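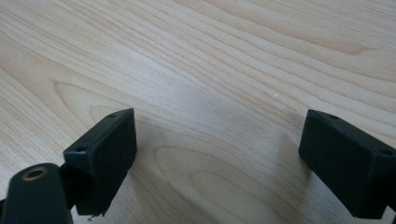

Two gripper fingers, a wooden tabletop and one white speck.

Wipe the Table First, Then We'll Talk

By Po-yen Ho
June 2, 2018

Filed under: Opinion, Work & Machines

Clear the table. It's the first chore most of us were ever trusted with. My mother gave it to me before I could see over the edge of the counter, and I did it badly for a year or so, and then I did it well enough that she stopped checking.

I bring this up after sitting through a presentation in May by a company called Sturnix, which would like to put a pair of arms in your kitchen. The video had music. An arm picked up a mug, carried it across a counter and set it down in a rack, and the people near me clapped. Then the man on stage said the home robot was 18 months away, and they clapped again.

I didn't clap. I have been hearing "18 months" for most of my working life. I wrote up machines for a trade paper before I started writing opinions about them, and in that time the promised date has moved down the road at exactly the speed I was driving.

Look at the picture at the top of this page. There is one crumb-sized speck on that table. It may be a crumb, or lint, or a chip of paint, and I can't tell from looking. Neither of us would need to know. You would lick a fingertip, or brush it into your palm, or ignore it until after dinner. You'd have it handled before you finished the sentence you were saying to somebody in the next room.

Now give that job to a machine with two flat pads for fingers. It has to notice the thing, on wood full of lines and swirls that are also small and also differ in color from what's next to them. It has to decide that the speck is on the table and the grain is in the table. It has to decide whether it matters. Then it has to do something, and pinching is close to the worst choice it could make. Those pads look to me like a fine way to hold a box. For a speck you want a damp rag, which means finding the rag, wringing it, folding it, pressing hard enough to pick up the dirt but lightly enough to spare the finish, and knowing when you're done.

Knowing when you're done is the part I never see in the videos. The mug goes in the rack and the video stops. At my house the mug going in the rack is the middle of something. There's a ring where the mug was. There's a spoon stuck to the ring.

I put all of this to Yung-ching Liao, who spent years setting up assembly cells and now gets called in when they misbehave. I expected an ally. I got half of one.

"You're picking on the hardest thing," she told me. "Ask it to do the same motion on the same part and it'll bury you. It'll bury me too."

Fair enough. One of the plants she works with is Tronditz, outside Clestthorpe, which makes metal housings for pumps. She got me in for a morning. They have a cell there that picks a casting off a tray, holds it up to a deburring wheel, turns it, and puts it on another tray, and it did this for as long as I stood there and presumably for a long time after I left. The man who used to do that job has wrists that hurt when it rains. He runs the cell now and says he'd quit before he went back to the wheel. I believe him, and I won't pretend that machine is a toy.

But I also saw what surrounds it. The trays are molded so that each casting sits one way only. The lights over the cell are fixed and the blinds beside it are screwed shut. The floor has a yellow line, and on my side of the line there was a woman whose job, for a good part of the shift, was loading those trays by hand. She took castings out of a bin where they lay in a heap, facing every which way, and she set them right side up at a pace I could hardly follow. She talked to me the whole time about her daughter's driving test.

So which one was doing the work? The deburring got automated. The chore, the grabbing of mixed-up stuff out of a heap and putting it where it goes, stayed with the person. Liao says a bin-picking system was quoted and would have cost more than the rest of the cell put together, and that it would still have stalled whenever two castings hooked on each other. She thinks that price will come down. She has been right about prices before.

A house is the bin. That's my whole objection, really. A house is a heap of things facing every which way, and the people in it keep stirring. You can't mold a tray for it. You can't screw the blinds shut, or at least I'm not going to. And the sun crosses the kitchen table in the course of a day, so that the same wood is pale at noon and orange by supper, and your own hand throws a shadow over the very thing you're reaching for. There's a shadow like that in the photo too, a gray smudge spreading between the pads. People see through a shadow like that without a thought. I've watched a machine in a lab try to avoid one.

The usual answer is that more practice will fix it. The machines will be shown thousands of tables, tens of thousands, until they get the general idea of a table. This is the argument I take most seriously, and it's the one the Sturnix people leaned on when I caught them in the hallway. They gave me one number I could hold on to: in their own test, with their own engineers standing by, the arm was asked to clear a small table 108 times, and 16 of those runs ended with a person stepping in.

They offered this as good news. Compared with where they were, maybe it is. But do the sum for a family that clears the table twice a day. That's you getting up from the couch every third or fourth day to rescue the thing that was supposed to keep you on the couch. And those were their tables, with their dishes, set by people who wanted it to work. What did stepping in involve? Sometimes a nudge, they said. Sometimes a plate. I asked how many plates and the conversation moved along to batteries.

There's a lunch counter near my office, Leung, where I eat more often than my doctor would like. It has 2 tables by the window and a row of stools. The kid who buses there is maybe nineteen. I timed nothing, I just watched him over a bowl of soup. He came by with a tub on his hip, stacked the bowls with one hand in an order that kept them from sliding, swept the chopsticks on top, caught a napkin that was headed for the floor, ran a rag over the table in one long S, and flicked something off the corner with his thumbnail on the way past. A dried noodle, I think. He was looking at the door the whole time, at a customer coming in.

I would like to see the demonstration where they do the thumbnail.

Friends who follow this more cheerfully than I do say I'm the fellow who laughed at the dishwasher. I don't think so. I love the dishwasher. The dishwasher is a box that makes no attempt to understand a plate; it asks me to do the understanding and then it sprays. It has done more for my evenings than any arm is going to do in the next ten years, and it got there by leaving the hard part to me. The washing machine made the same bargain, and the shirts still come out in a knot that I have to undo myself. If somebody wants to sell me a better box, I'll read the brochure.

What I object to is the date. Say it's hard and that you're working on it, and I'll come to every one of your presentations and bring my own mug. Say 18 months, and some nursing home director in the third row starts wondering if she can put off hiring. Some restaurant owner holds back a raise. Those are choices made now, on the strength of a video with music.

Liao thinks I'm being unfair to the engineers, who in her experience are the gloomiest people in any building and would never have picked that number. I'm sure that's so. They weren't the ones holding the microphone.

She also bet me lunch at Leung that I'll see a machine wipe down a strange table, one it has never met, before either of us retires. I took the bet. We spent a while on the terms. It has to be a real rag and a real kitchen, with no engineer in the room, and I get to put the crumbs wherever I like.

Contact the opinion desk | © 2018 All rights reserved | Back to top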